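Kirketti Word List

Kirketti is a list of household and kitchen terms with their spelling variants, collected from handwritten recipe cards. It is meant for spell checkers, search indexes and transcription tools. Version 2 replaces the April release.

Contents

terms.tsv: 2000 headwords, one per line, with part of speech and source code
variants.tsv: 431 spelling variants, each linked to a headword
units.tsv: measures and their abbreviations
CHANGES.txt

All files are UTF-8, tab separated, with Unix line endings. The first row is a header. Empty fields are left empty; the string "NA" is never used.

Sources

The cards were transcribed by Nighat Qureshi and Wayne Parsons. Where the two readings differed, Viorica Delić made the final choice and the rejected reading was dropped. Almost 278 cards had no date and carry the source code U.

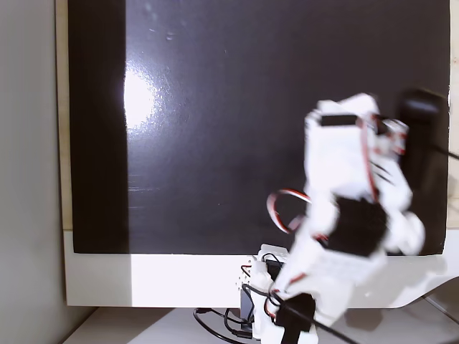
Variants keep the original capitalization. Accents are kept in variants.tsv and removed in terms.tsv, so a join on the spelling column will fail for accented words. Join on term_id.

Known problems

Plurals are handled unevenly. "Loaves" has its own entry, "knives" does not.
The abbreviation "t." is mapped to teaspoon in every case, although 11 cards use it for tablespoon.
Brand names were removed by hand and a few may remain.

Contact

Send corrections to Mirsad Krasniqi with the term_id and the proposed spelling.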